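In Defense of the Boring Event

The Gratelville robotics club has 12 members, one shared password and a strong opinion about which contest events are worth anyone's time. Maze running is worth it. Anything with throwing is worth it. The slider event, in which a simulated arm has to set the sliders on a small black panel to a list of digits, is what you get assigned if you miss the meeting.

I have coached this club for 8 years, and I would like to speak up for the sliders.
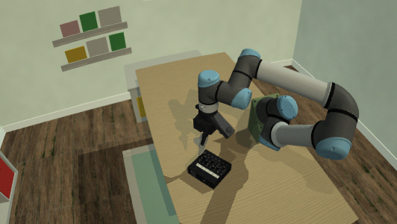 My own bias should be on the table. I enjoy watching teenagers discover that a thing they can do with one finger while eating a sandwich takes 815 lines of code. Their first draft was much shorter. It was called "final" and it drove the gripper through the table, an offense the simulator forgives and a school budget would not.

The complaint I hear most is that none of it is real. The Premeck Cup is run entirely in software, and some parents want to know when their child will be building something. I sympathize. I own a soldering iron and I miss it. But real hardware gives students a wonderful supply of excuses. The battery was low, the wheel was loose, somebody's brother sat on it. In simulation the battery is always fine. When a slider stops at 5 and the list says 6, you wrote that.

The other complaint is that the event is dull to watch, and here I have no argument. At the Kinoshita round in July the audience was mostly people waiting for the maze. A slider moved. A while later, another slider moved. One father clapped, then looked as if he wished he hadn't.

Still, I've read the notebooks. The maze team's says "turn faster" on 4 separate pages. The slider team's has sketches of approach angles, a page of arithmetic on how far a handle travels between two numbers, and an argument in two colors of ink about how close counts as close enough. They settled that one themselves — it took a week, and I was asked to leave the room.

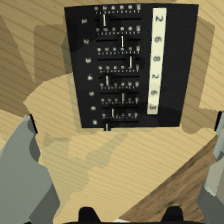
Opinion: Clubs and Contests

What I'd ask of Premeck is modest. Stop listing the slider event on the last page of the rule book, after parking. Give it the same points as the maze. The Skirnoder league did that, and its students now sign up for it on purpose, or at least without sighing.

And to my own club: sign-ups for next season are on the clipboard. The slider column is still blank, and I have brought a pen.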